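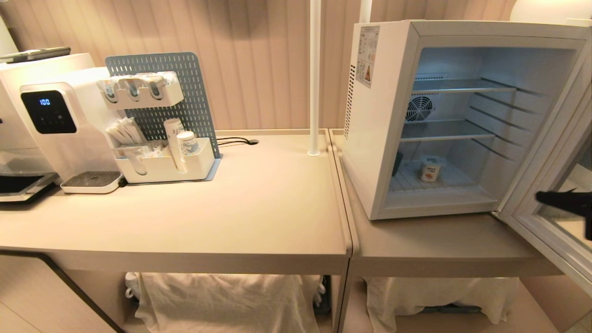
3.2 Study sites and the placement of drinking points

The study was carried out in eight office buildings of Lanach, a company which processes insurance claims for clients in three countries. Five of the buildings are in Tiver and the other three are in Pornden. All of them have the same working hours and the same rules about breaks, so the differences between buildings which interest us are mostly differences of space. The company agreed that we could use the floor plans, but it did not take part in the design of the questionnaire and it did not see individual answers.

By "drinking point" we mean any place inside the office where an employee can get water or another drink without paying and without leaving the floor. This definition excludes vending machines, the canteen and the taps in the restrooms. The taps were discussed for a long time in the research group. In the pilot, several respondents told us that they fill a bottle there in the morning, and in one Pornden building this seems to be a common habit. We decided to leave them out of the definition and to ask about them in a separate question (see Section 4.4).

The drinking points were then divided into two types. The first type is the kitchen, a closed room with a sink and a door. The second type is the countertop station, where the equipment stands on a table or counter, usually along a wall. Figure 2 shows a station of the second type, with a white water dispenser on one of two tables placed end to end and a small fridge on the other. The division is important for the analysis, as the kitchen gives some privacy and the countertop station gives almost none. Benítez, the oldest building of the Tiver group, has only kitchens. The newest building in Pornden has only countertop stations, and the remaining six have both types.

For each employee we measured the walking distance from the desk to the nearest drinking point on the same floor. The distance was measured on the plan, along the path that a person can really walk, and it was not corrected for doors. We did not use the straight line between the two points, although this is the usual choice in earlier work. In open floors the two measures are very close, but in Benítez the corridors go around an inner courtyard and the straight line would give a wrong impression of how near the kitchen is. Where a team used shared desks, we took the middle of the area assigned to that team. This concerns 17 teams, all of them in Tiver.

3.3 Participants and procedure

The invitation was sent by internal mail to 3000 employees on 5th March, and the questionnaire stayed open until the end of that month. We received 1221 complete answers. Incomplete answers were not used, even if only the last page was missing, as the last page contained the questions on the location of the desk. Employees who worked from home on more than half of their working days were asked to stop after the first question.

The questionnaire asked how many times the person had gone to a drinking point during the last full working day, what he or she drank there, and whether the visit included a conversation of more than one minute. We asked about one particular day and not about a typical day. In the pilot, the answers about a typical day were nearly always round numbers, and respondents who sat side by side gave very different estimates for what seemed to be the same routine. A question about one day has its own weakness, namely that this day may be unusual, but with a sample of this size we consider it the smaller problem.

A second, shorter questionnaire was planned for September, in order to check if the warmer months change the habits. It was sent only to the Pornden buildings, where no desks had been moved in the meantime. Its results are reported in Section 5 and are not mixed with the data of the first round.

The open answers were coded by the first author and by Domingo Paredes, who worked separately and compared their codes after each building. Disagreements were mostly about the word "break", which some respondents use for any moment away from the screen and others only for the paid pause in the morning. When the meaning could not be decided from the rest of the answer, the passage was marked as unclear and excluded from the counts in Table 3.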